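Adding a reach check before the planner runs

In this tutorial we add one small step to a Clulon project: before the motion planner starts, we check if the arm can reach the object at all. In my projects this check saves more time than any tuning of the planner. The tutorial is for Clulon with the Skaltness kitchen scenes. If you did not install the scenes yet, please do that first.

What you need

A working Clulon workspace with one arm loaded
The Skaltness kitchen pack
The Ivbridge plugin, version 2 or newer (it does the inverse kinematics)

Step 1. Load the scene and stop the clock

Open the kitchen scene and press Pause before anything moves. The check reads the object poses only one time, so the objects should be at rest. Write the random seed in the project file. I use 282 in all my tests, but any number is good if you keep the same one.

Step 2. Make the list of targets

Open the Targets tab and add each object you want to grasp. Give a name which you will understand later, for example cup_ribbed and not object_a. For each target set the approach direction. For a cup with liquid I use only side approaches, so the gripper does not come down over the opening.

Step 3. Run the check

Type reach_check in the console. For every target the plugin tries 3 approach angles and prints one of these results:

OK – a joint solution exists and it is free of collision
BLOCKED – a solution exists, but the arm touches something
FAR – no solution exists

If you get BLOCKED, turn on the collision view. Very often the problem is the elbow and not the hand. When the base stands close to a counter, the elbow comes over the edge and can pass near to other objects.

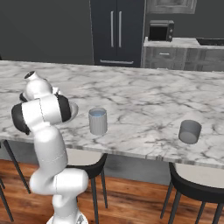

The arm over the edge of the kitchen island, with the ribbed cup and the lower container on the marble top.

Step 4. Correct the FAR results

Move the base in small steps along the counter and run the check again after each step. Do not make the joint limits wider only to get a solution. The planner will accept it, but a real arm will not.

Step 5. Connect it to the planner

In the task file set require_reach to true. From now on the planner skips every target which is not OK and writes the reason in the log. If the log stays empty, look if the plugin is loaded before the planner. The order in the file is important.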